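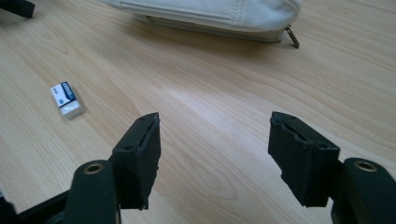

Both fingers open, eraser at the left, case at the top

Budget for hand-held grippers: what do I forget?
posted by Lundudska, 21 February 2021

We plan to buy hand-held grippers for recording small table tasks, like opening a glasses case. My list has two pairs of grippers, cables and one table. The offer from Favar is valid for 30 days. Which parts wear out first, and how much should I keep for spares?
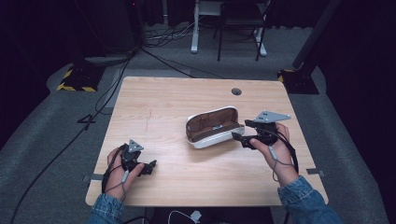

I should add that one person works with both hands, so every spare part I must buy for left and right. We want to start in July.

Zuccaro
Fingertips, for sure. Order them together with the grippers, the shipping costs the same. We bought 24 and I would take the same number again.

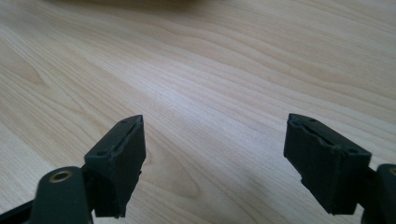
Fingertips from the top, with the slot and the small holes

Look at the edges before every long day - when they become rough, write it in a list, and after some weeks you know your real use. For cables I keep 30 percent of the fingertip money.

Clillalgate
just get a second gripper pair and take parts from it

Favar_user63
I don't agree with the answer before me, a full pair is expensive only for parts. Ask the seller if the tips are sold alone and if the screws are included. 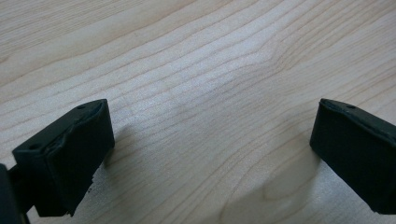 Also ask for the delivery time in writing. Ours was some 63 days, and for this time we could only wait.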